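Sorting the small parts, second attempt
24 November 2022

The first system failed in September. It was a single drawer, and everything that came out of a flat-pack box went into it: dowels, cam locks, spare hinges, allen keys in three sizes. Retrieval time for one M4 bolt was long enough that I usually drove to the shop and bought another. The replacement is a divided black plastic tray and a set of rules, and it has now run long enough to write up.

The tray came from Melnychuk, the surplus place off the highway. It is a grid of narrow rectangular slots with a notched lip along the top edge. The ribs are thin but they don't flex when the tray is lifted full, which was my complaint with the Piltilow organiser I returned. That one bowed in the centre and small washers went under the dividers.

The rules are short. One type of part per slot. Anything still in its bag is tipped out, and the bag is kept only if it has a part number printed on it. Plain clear bags go flat into a cardboard box beside the tray and get reused for long items that won't fit a slot. 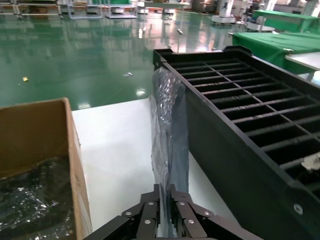

Bags were the main source of trouble in the old drawer. A crinkled bag takes up several times the volume of the screws inside it, and it hides whatever is underneath. I emptied 60 of them in one evening. The hardware itself filled less of the tray than I had allowed for, so the far rows are being kept for electrical bits — fuses, crimp terminals, the small grommets from the Skinska shelving.

Labels are paper for now. I cut strips, write the size in pencil and drop one into each slot on top of the parts. Adhesive labels on the ribs were tried and removed. The ribs are too thin to hold them and the glue left a residue that took methylated spirits to shift. A printed chart taped inside the cupboard door would be better, and I will make one when the layout stops changing.

Two problems remain. Slot width is fixed, so anything over 60 mm has to lie diagonally across the top, and it then blocks its neighbours. The tray also has no lid. Dust is a minor matter, but carrying it up the stairs to the spare room is not. Ravus sells a clip-on cover that might suit, although the listing gives the outside dimensions only and I need the measurement at the lip. I have emailed them for it.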